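Textile Care and Reuse, Unit 5: Sorting Before Washing
Instructor: Remigiusz Żak
Room 44, Stulow Building

Reading for this unit: the Laskowska handout on fiber types, first half only. We will do the second half in November.

1. Why sort at all

Most damage in a home wash comes from mixing items that need different treatment. Dye moves from dark cloth to light cloth. Rough cloth rubs against knits and causes pilling. Heavy items hold water and pull thin ones out of shape.

2. Order of sorting

Sort by care label first, then by color, then by weight. If a label is missing, treat the item as the most delicate fiber it could be. Knits go in their own group whatever their color.

New, strongly colored cotton should be washed alone the first time. To test for loose dye, wet a hidden seam, press a white cloth against it and look for a stain.

Mixed textiles, three views.

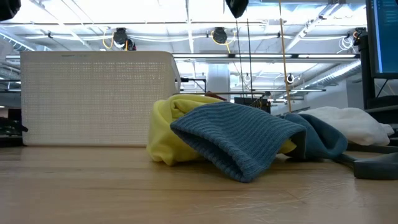
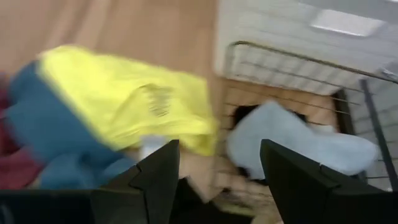
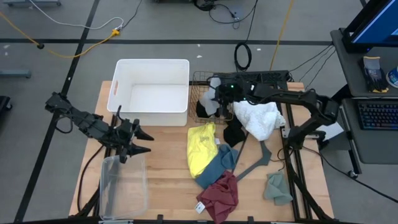
3. Wool and wool blends

Wool fibers have scales on the surface. Heat, soap and rubbing make the scales lock together, and the cloth shrinks and thickens. This is felting, and it can't be undone. Use cool water and a mild soap with no enzymes. Don't wring. Roll the item in a dry towel and lay it flat.

Blends follow the weaker fiber. A wool and acrylic blend is washed as wool.

4. Cotton and linen

Both are stronger wet than dry and can take hot water, but finished garments may still shrink the first time. Linen creases badly if the drum is packed full. Take it out slightly damp and iron it then.

5. Pilling

Pills form when short fibers work loose and tangle. The Coko rub tester in the lab runs a sample for 2,000 turns. Check yours at 200 turns, again at the end, and write down both grades. The scale runs from 5 (no change) to 1 (severe).

Homework: bring one garment with its care label still attached and write out its wash group, with a sentence for each choice. Lab sheets go in the Plakurance folder by 4 p.m.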